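Fresh tyres and a clean lens: Virk goes back out on the plaza

Reading time: 3 minutes
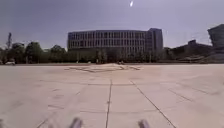 Words: Farzana Kakakhel, Hernovby outdoor robots group
26th October

Virk has had its autumn service and I'm so pleased with how it's driving! Regular readers will know our little wheeled robot had picked up a habit of drifting left on long straight runs (Yasir had taken to calling it "going for the buses"), and by the end of September it was bad enough that we took it off the route and put it up on the bench.

The big paved plaza is still our favourite place to check the steering. Those long joints between the slabs are as good as a ruler. You line the robot up so that a joint runs away between the two grey shapes at the bottom of the view, set it going towards the big pattern in the paving, and watch what the line does. If it slides across to one side, the wheels aren't agreeing with each other.

Yasir Gilani did the strip-down. One front tyre had worn smaller than its partner, so the robot was counting wheel turns perfectly well and getting the wrong distance on that side every time. Both fronts have been changed as a pair. While the wheels were off he found grit packed behind the left hub seal, so that's been cleaned out and the seal replaced too, and what a difference in the noise. It used to grumble over every joint.

Abimbola Ogbonna then took on the camera. The wide lens bends everything near the sides (look at the horizon) and the robot has to be told exactly how much, so any time the mount is touched the calibration has to be done again. She takes 19 views of the test board, moving it right out into the corners, then checks the result against the old file before loading it. The first attempt was no good. The mount had a loose screw, and you can't calibrate a camera that nods! With thread lock on it and a night to set, the second go went in nicely.

After that come the straight runs. We do three in each direction, 40 metres each, and write down how far off the joint the robot finishes. The limit we set ourselves is 10 centimetres. Every run came in under it, and Mohsin Rind has put the full table in the service folder for anyone who likes that sort of thing (I do).

A few things for people who take Virk out:

Please brush the wheels down before it goes back in its box, and get behind the hubs.
Wipe the lens with the soft cloth only. The blue paper scratches.
If the camera gets knocked, write it in the book, even if the view looks fine to you.
Tyre pressures don't exist on this one, the tyres are solid. Liesbeth De Smet has now been asked four times.

Next on the bench is the battery tray, which rattles.

Recent items
Horkine charger: new leads and where to find them
Notes from the September open evening
How we label spare parts
Trokeck wheel hubs, a first look

Contact the newsletter team | © Hernovby outdoor robots group | Back to top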